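Gilthorpe Community Pantry - progress report to the Sornow Fund
Second report, snack and dry goods strand
October 8, 2023 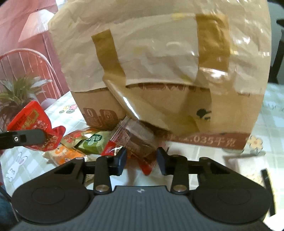
One of the big cartons at the sorting table, taped, with snack packets beside it.

Apologies this is brief in places, writing it up between deliveries. Budget bit is towards the end.

Where we are

Sorting is up and running in the back room of the Gilthorpe hall. Dry goods and snacks come in as mixed donations, mostly in whatever carton the donor had to hand, and go out as made-up parcels. Since the last report 468 parcels have gone out. Target for the whole grant period is 2000 so we are behind the line we drew in the application, but the summer weeks were always going to be thin and the school referrals have only just started again.

Snack parcels are the bit you asked about specifically. Going well. Families with children ask for them more than anything else in the dry goods range, and they are light enough to go in with a normal parcel without splitting it over two bags.

What has changed

Sorting now happens on one table and not across three. Slower at first, much better now. Everything for a parcel gets laid out, checked, packed, then the table is cleared before the next lot. The old way we had half-packed parcels sitting next to full ones and at least one family got two lots of crackers and no cereal. That has stopped.

Small packets were a headache. Single-serve things slide to the bottom of a carton, or get left behind on the table. They go in last now, on top, in a paper bag with the top folded over. Simple enough but it took us untill August to settle on it.

Cartons - we re-use them. Bought-in boxes were down in the application at quite a high figure and we have hardly touched that line. Most of the re-used ones are sound. Some come with old tape on that has to be dealt with, either pulled off or taped over, and the taping over is not pretty. Rule is now: if the base is soft, flatten it for recycling. If only the top is tatty, tape and use.

Labels. Still a work in progress. Donated stock comes with packaging in several languages and we need an English sheet with ingredients and allergens before anything goes into a parcel. Where we can't get a reliable translation it does not go out. That has meant putting some perfectly good food to one side, which people find frustrating, me included. We now have a folder of sheets for the things we see most often, and the Hsu wholesale depot has agreed to send ingredient lists with their surplus. First set arrived last month and were very clear.

Dates are checked twice, once on arrival and again at packing. No change there.

What has not gone to plan

Storage. The shelving for the back room was due in the summer and is still not up. Supplier had the wrong depth on the order, then the replacment came with brackets missing. In the meantime full cartons are standing on pallets along the wall. It works, but it means lifting the top ones down to get at anything underneath, and stock rotation is harder than it should be. New brackets promised for November. We have not paid the final invoice and won't until the shelves are up.

Saturday opening did not happen - sorry, should have said so in the last report. Hall was already booked out. We have put an extra evening collection on and take-up is decent, mostly people coming straight from work. Happy to talk about whether this meets the condition in the grant letter or whether you want it varied formally.

Takordale drop-off point opened later than we said. It is open now and taking parcels for 40 households on the far side of the valley who could not easily get to us. Bus fare was the main thing putting people off. Parcels go over by van once a week and are collected from the library foyer. Only problem so far is uncollected ones, a handful each week, which have to come back and be unpacked again. Reminder texts being tried.

Money

Spend to date on this strand is £2171. Biggest items are van fuel, the deposit on the shelving and food bought in to fill gaps, in that order. Tape, bags and labels are small but more than we guessed. Re-used boxes mean heavier tape use, so some of the saving on cartons goes straight back out again.

We would like to move part of the unspent carton line over to tape and printing. No change to the total. Please could you confirm by email that this is all right, then I can put the order in.

Receipts are scanned and in the shared folder, under the same name as last time. Two fuel ones are faint, originals kept here if you need to see them.

Next few weeks

- shelving up, pallets out
- finish the allergen sheets for biscuits and savoury snacks
- second packing table, only if the room allows once the shelves are in
- short feedback form in with each parcel, tick boxes, nothing long
- agree what happens to uncollected Takordale parcels
- winter stock. Soup, porridge, hot drinks. Donations of these are low at the moment so we will probably have to buy some in

You are welcome to visit. Packing evenings are the best time, you would see the whole thing from cartons coming in to parcels going out of the door. Side entrance please, the front is locked after five.

Next report will have the feedback results and the shelving invoice with it.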